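Tidying the snack box: getting good use out of a hand-held gripper

Household tips by Cledwyn Prosser

The Cruzado is a two-fingered gripper you hold in your hand, sold by Predenex as a kit with spare finger pads and a charging lead. I have had one at home since August. The makers pitch it to people who want to record everyday chores for training robots, but it also does as a plain reaching tool. Packing wrapped snacks into a box is a good job to learn on.

Clear the box first and put it at the back of the table, open side up. Spread the packets out in front of it so they don't sit three deep. Smooth the tablecloth too, as a fold can catch under the fingers and drag the whole pile sideways.

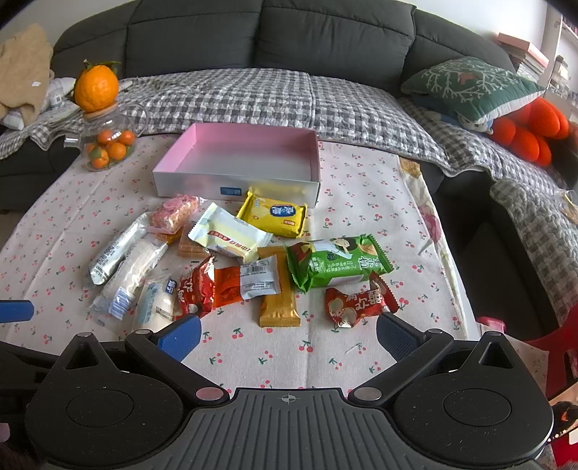 Can the finger pads be washed?
Wipe them with a damp cloth and a drop of dish soap, then let them air dry before you use them again. Don't soak them, and keep water off the pivot pins.

Picking up. Open the fingers wide and come down over the packet. On long, thin packets, go for the middle. On twisted candy wrappers, close on the candy itself and leave the twisted ends alone. They slip.

Crimped ends. A flat crimp is easy to pinch but the packet will swing. If it does, set it down and take it by the body.

Crackers and biscuits in clear wrap break if you squeeze. Ease off as soon as the pads touch both sides. I lost a few before I got the feel of it.

Filling the box. Lay foil bars lengthwise first, then stand the taller packets in the back corners. Small pieces can go in front of them. Move anything breakable, such as a glass jar or teapot, well to the side before you start.
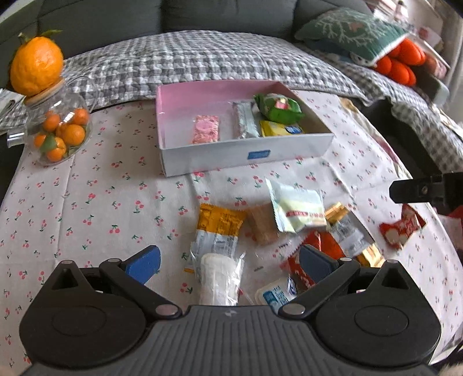

Four snacks in the box, the rest still to go.

Battery and weight. Mine runs for 88 minutes on a charge when I stop between packets. Your wrist will tire sooner than that. I take a break every 22 minutes and swap hands.

Storage. Leave the fingers slightly open so the pads don't stick together. Keep it out of the kitchen drawer, where crumbs work into the joints.

Spare pads are sold in packs of 6 by Flakudia in Irkuvbridge, and they fit without tools. The older pads are a different colour and don't grip foil as well, so check the label on the pack.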